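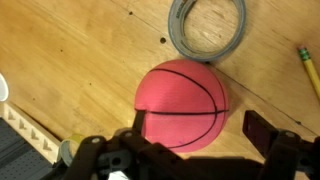 To: reltine-owners list
Subject: Re: Lower radiator hose, part numbers in the manual

> The parts section in my copy of the manual gives 979 for the lower hose.
> The Erero catalog wants 1288 for the same car. Which one fits? I have the
> small engine and no air conditioning.
> Also, does the whole system have to be drained?

Both numbers are right for some cars. 979 is the early hose, with the same bore at both ends. 1288 replaced it when the water pump housing was changed, and it steps up 3 mm at the pump end. Air conditioning makes no difference to the lower hose.

Measure the pump neck before you order. The early hose can be forced onto the later neck, but it will not seat past the bead and the clamp ends up on the slope. Mine wept there from November until I changed it.

Erero lists only the later part. Sakai still had the early one when I last ordered, and it took 18 days to reach Itasstead.

You do not need to drain the block. Let the engine cool completely, open the radiator drain, and wait for it to stop. Expect about a quart more when the hose comes off the pump.

The scan of the manual in the list archive is missing the page with the clamp positions. If anyone has a paper copy, please post that page. The screw heads should face down on the later housing, and I would like to check the early one.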